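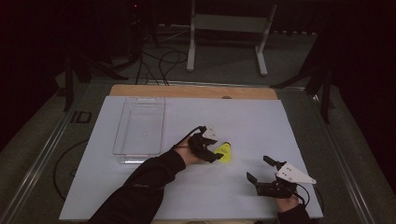

Clifford Arsenault

Home Essays Workshop Notes Archive Contact

Last updated Wed 11 November

A clear bin should be the default container for small parts and soft goods, and the opaque bin should have to justify itself. I have held this position since I reorganized the shelves at Lavoie in August, and the objections I have received since then have mostly made me more certain of it.

The usual argument for opaque storage is visual calm. A wall of matching gray boxes looks orderly from the doorway. It looks orderly whether the boxes are sorted, half sorted or full of string. That is a defect. Storage exists so that an item can be found and put back, and a container that hides its contents moves the whole job of identification onto the label. Labels fall off. They also go out of date, and an outdated label is worse than a blank one, as a blank one at least sends you to look inside.

Clear plastic has costs. It scratches, and after enough scratching it turns cloudy and loses its advantage. It shows dust. Thin grades crack at the corners when dropped cold. I accept all of this. A bin that must be replaced now and then is cheaper than the time spent opening 20 lids to find one sponge.

Shape matters as much as transparency. Flared walls are often criticized by people who measure shelf efficiency, and on paper they are right: a bin wider at the top than at the base wastes volume between neighbors. In use, the flare lets a hand enter at an angle and lets empty bins nest. Straight-walled bins pack better and stack badly when empty, unless they are made to collapse, which introduces hinges. I would give up the volume.

Ribs on the base are a smaller matter. They stiffen a thin floor, and they hold flat items slightly off the surface so that an edge can be caught. Smooth-bottomed bins make thin items hard to lift. Anyone who has tried to pick a single washer out of a glossy tray knows the motion - press, slide, press again, then tip the whole thing out.

The surface under the bin gets less attention than it should. I work over a white board laid on the table, and I recommend the same to anyone who sorts by hand. A wood top has grain and variation in tone, and small items of similar color disappear into it. On plain white, a yellow-green item can be located without searching. The board also defines the working area. Whatever is on it is in process. Whatever is in the bin is done. I have tried marking the same boundary with tape and it was ignored within a week, by me among others.

Amado Ignacio, who shares the room, disagrees on the point of color. He prefers a dark mat on the grounds that white is tiring under strong light. For a session of 6 hours he may be correct. Most putting away is done in short stretches, and for that I would take the contrast.

Placement of the bin is the last item, and the one where I find the most bad practice. People set the bin behind the work, or on the floor, or at the far end of the bench. Each of these adds a reach to every single item. The bin belongs on the same surface as the items and directly beside them, so that the carry is short and low. I keep mine on the left and the loose goods toward the middle. The side is a preference. The distance is a requirement.

Lids I would leave off entirely during sorting, and for open shelves I would leave them off afterward too. The Drurance bins we bought came with lids, and those lids are in a stack under the sink. The Liltden ones came without, cost less, and have been in daily use longer. A lid is justified for transport, for damp rooms and for anything that moths eat. Elsewhere it is one more part to store.

I do keep 2 opaque boxes. One holds receipts and the other holds film, for which darkness is the purpose.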